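Prader bench cell

The Prader bench cell is a two-armed robot station built around a fixed torso and a white rectangular table. It was assembled by Vala, a small integrator, and is kept at the Au workshop, where it is used for handling trials with bottles, cups and similar light goods. The cell is best known among its users for its maintenance routine, which is longer than the maker's literature suggests.

Hands

The two arms do not carry the same tool. The left ends in a five-fingered hand, the right in a two-finger gripper. Vala's brochure calls this arrangement "complementary." A plainer account is that the mixed fit doubles the list of spare parts and means that a fault on one side can't be checked by swapping tools with the other. No published trial compares the cell with one that has matching grippers, and the claim that the mix saves time rests on Vala's own figures.

Setup

Setup begins with the table. Its height is measured from the floor at each corner and the legs are adjusted until the corners agree. The arms are then brought to their rest position and the zero of each joint is confirmed, starting at the shoulder. The manual allows 16 minutes for this. The Au log, which covers 151 startups, contains 5 that were finished in that time.

The fingers are checked next. The open hand is held palm up so that each finger can be looked at and moved through its range under low power. The gripper is closed on a steel gauge, opened, and closed again. If the two readings differ, the pads are cleaned and the check is repeated. The manual does not say what to do if they still differ. At Au the pads are replaced.

Upkeep

Wrist bolts are checked for torque every week and marked with paint. Cable sleeves are wiped down and felt for hard spots, an inspection that depends a good deal on who is doing it. The stated service interval for the wrist joints is 1,797 hours, an oddly exact number for which no test data has been released. The right wrist was opened well before then, in June, after it began to drift under load. Vala put the drift down to a loose cap. The cap was tightened and the joint recalibrated, but the log does not record whether the drift was measured again afterward.

Reach check

The last step before a trial is a reach check, in which a small water bottle is stood on the table and the gripper is brought up beside it.

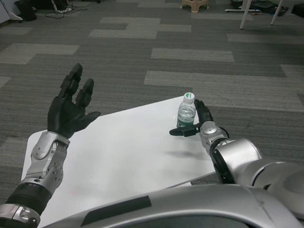 Ovitz disputes the value of this step, writing that a bottle on a bare table tells the operator where the gripper is and very little about how hard it will squeeze. The current edition of the manual keeps the check and adds no force test. A separate force gauge is sold as an option, and the cell at Au does not have one.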